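Spend on the pads first: planning a kit list with the equipment lead at Elanis

Ask the equipment lead at Elanis what she would buy first if she had to start again, and she doesn't pause for a second. "Spare finger pads. A whole box of them!"

Elanis is a small company that teaches machines to handle clothes and bedding, the soft, floppy things that most robots are still hopeless with. She has looked after its buying for three years, and she talks about budgets the way other people talk about their gardens. We met in the firm's kitchen at Ivden, with a spreadsheet open on the table between the mugs.

Her first budget, she says, was upside down. Nearly all of it went on one arm, because an arm was what everyone pictured when they heard the word robot. "It was a lovely thing and we still use it. But it sat there for weeks with nothing to learn from, as I'd left no money for the part where people go and fold jumpers."

That part is done with hand-held grippers, worked by a person in an ordinary home. The Marinescu plan, named after the street where the team had its first office, turned the spending round. Hand tools came first, then storage and charging, then people's time, and only then a second arm. She set aside £2000 for each home kit and was delighted when the first one came in at £1614, with a padded case and two sets of pads included.

"I did a little dance," she says. "Then I put the difference straight into a line called 'things I've forgotten', and it was gone by November."

What had she forgotten? Cables, mostly, and memory cards, and the cost of sending a kit back when a screw works loose. She now keeps £300 per kit for this sort of thing and would fight anyone who tried to trim it. A replacement pad set from Sonis, the workshop that makes them, costs £151 - a price that made her wince until she had tried the cheap ones.

"The cheap ones were smooth. Fine on a cardboard box, useless on a coat lining. You want a bit of texture to the surface, and you want to be able to change it in your own kitchen with a screwdriver."

Coats are a favourite subject. She thinks anyone planning a purchase should write down the most awkward item they expect to handle and take it with them to the demonstration. Suppliers like to bring a sponge or a plastic cup, she says, and everything can pick up a sponge. Her own test bag holds a fitted sheet, one sock and a padded winter jacket with a hood.

"A padded jacket is brilliant because it's never the same shape twice. You get hold of a bit of it and the rest goes off and does something else. If you're watching a gripper deal with that, you learn more in five minutes than you do from the brochure."

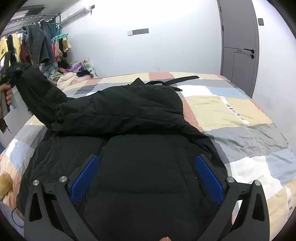

Working on a black puffer jacket at home, one hand on the gripper and the other lifting a sleeve.

She is just as keen on homes as a place to try things out. The company did price up a mock bedroom, with a bed and a wardrobe and proper lighting, and she is very glad it stayed on paper. Real bedrooms come with patterned covers, heaps of blankets and washing hung up to dry, and a machine that is meant to help in them will have to cope with all that.

So what should a team with a modest budget do this year? Hire before buying, if a supplier will allow it. Ask how long spare parts take to arrive and get the answer in writing. Buy two hand tools of the same model, so that one can go back for repair while the other carries on. And leave the arm until there is a good stack of work for it to learn from.

The second arm is finally on her own list for the spring. She has already measured the doorway twice, and she'd like it in blue, if they do blue.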